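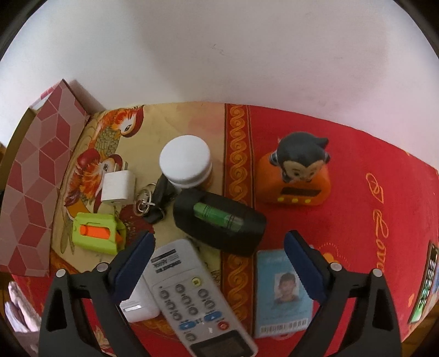
3 min read

Home Workshop Guides Forum Contact

Filed under: Engine & Tuning

How to do a cylinder leak-down test

A compression test tells you that a cylinder is weak. A leak-down test tells you where the pressure is going. The method below applies to any four-stroke petrol engine with accessible spark plugs. Readings quoted are from a Horrocks 398 twin-gauge tester, but any two-gauge unit is used in the same way.

What you need

- Leak-down tester with the correct plug thread adaptor
- Compressor able to hold 100 psi at the regulator
- Breaker bar and socket for the crank bolt
- Length of hose to use as a listening tube
- Notebook

Preparation

Run the engine to normal temperature, then switch off and disconnect the battery. Remove all the spark plugs and keep them in cylinder order. Take off the oil filler cap, the dipstick and the radiator cap. Never open a radiator cap on a hot system; wait until the top hose can be squeezed by hand. Wedge the throttle open.

Finding top dead centre

The piston must be at the top of its compression stroke, with both valves shut. Turn the crank by hand in its normal direction. With a thumb over the plug hole you will feel air pushing out as the piston rises on compression. Use a plastic straw in the hole to find the highest point. Do not use anything metal.

Testing

1. Screw the adaptor in by hand. Leave it disconnected from the tester.
2. Connect the air supply and set the first gauge to 100 psi.
3. Keep hands and tools clear of the crank, then connect the tester. If the piston is off centre the engine will turn. Disconnect, correct it and try again.
4. Read the second gauge. A reading of 92 psi is eight per cent leakage.
5. Listen at each opening before disconnecting.

Reading the result

Air at the throttle body: inlet valve.
Air at the tailpipe: exhaust valve.
Air at the oil filler: rings or bore.
Bubbles in the radiator: head gasket or cracked head.

Under ten per cent is good for a road engine. Between ten and twenty is serviceable. Above that, repeat the test before stripping anything. Florian Wallner's Curitz showed 44 per cent on cylinder 3 with air at the tailpipe, and a second test gave the same figure. The exhaust valve was burnt.

Compare cylinders with each other as well as with the limits. One cylinder well adrift of the rest needs attention even if it is within range.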